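Mon 22 August

I have been meaning to write about work for weeks, and every time I sit down to do it somebody rings or the cat wants feeding, so tonight I've shut the door and made a pot of tea and we'll see how far I get.

Those of you who have been reading for a while will remember that I moved over to Tarigan last September, after the shop closed. It's a laundry, a big one, on the far side of Trorkotthorpe behind the bus garage, and we do the linen and uniforms for care homes and small hotels. On a quiet day that's 1823 pieces (I know because the counter over the door was stuck on that number for most of a week and we all got rather fond of it) and in the summer it can go up to 2510. All of it used to be shaken out, fed, folded and stacked by people, and a good part of it still is.

What has changed is the long table at the end. In spring we were told that the folding line would be going over to machines, a bit at a time, and that the system was called Feline. I don't know who chose the name. My own cat has never folded anything in her life! There was a meeting in the canteen with biscuits, which is how you know something is up, and Izzati Nugroho, who runs our shift, stood at the front and read out the whole letter and then put it down and told us what she thought of it, and I liked her very much for that. She said no one was being let go this year and she couldn't promise past it.

So what is it like? Quieter, mostly. The first unit does flat towels and nothing else, and it does them at its own steady pace, and when I come in at six it has already got through 800 or so without anybody to talk to. I used to stand next to Zulkifli Rondonuwu on towels. We had three years of his daughter's school reports to get through, and his opinions on other people's driving, and now he's on sorting at the other end and I'm on checking, and we have to save it all up for the break. It sounds a small thing when I write it down, but I'd say it's the biggest change there has been, and it wasn't in the letter.

My wrists, on the other hand, are a good deal better. I'd had that ache on the left side for so long that I'd stopped mentioning it to the doctor, and one Sunday in July I opened a jam jar and only noticed afterwards that it hadn't hurt. Fair's fair, I have to put that in as well.

The other change is that some of us now spend part of the week teaching. That's the word they use. You take a white gripper by the handle and do the job with that where you'd have used your fingers, and what you do gets recorded, and Feline is meant to learn from it. I put my name down mainly because it's a sitting-and-standing job and there's an extra bit in the wages, and also because I'm nosy.

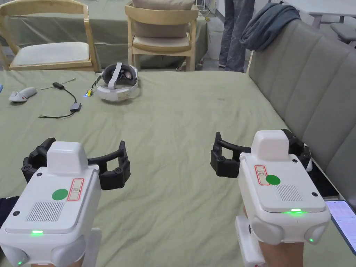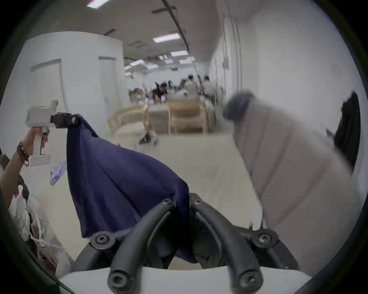
Cloth is the hard part, and I could have told them that before they spent a penny. A towel is thick and square and more or less does as it's told, but anything thin has a mind of its own, and you forget how much your fingertips are doing until you haven't got the use of them. Take that dark navy piece, with one gripper up at the corner and the two black fingers pinching it further along. By hand I'd have given it a flick and let the air do half the work. With the grippers you have to go and find each corner, get a hold of it and bring it round, and those long creases running down it are just what I'd be smoothing out with the flat of my palm, if I had a palm to spare.

I was dreadful at it the first week. Izzati was better than any of us straight off and was quite unbearable about it until lunch. They want 1000 goes at each sort of item from our site, shared out between us, and I've found I don't mind the repetition, it's a bit like knitting once your hands have settled.

Zulkifli won't do it. He says he isn't going to train up his own replacement, and he says it without any crossness towards those of us who will. I've gone back and forth on that on the bus home more evenings than I can tell you. Some days I think he's right. Other days I think it will be taught by somebody, and it might as well be someone who knows how a pillowcase ought to be folded.

We're supposed to hear in September whether the uniforms go over next. I've asked to stay on checking if they do. The Rultudum post will have to wait until the weekend, I'm afraid, as I still haven't found the cable for getting the holiday photos off my old phone.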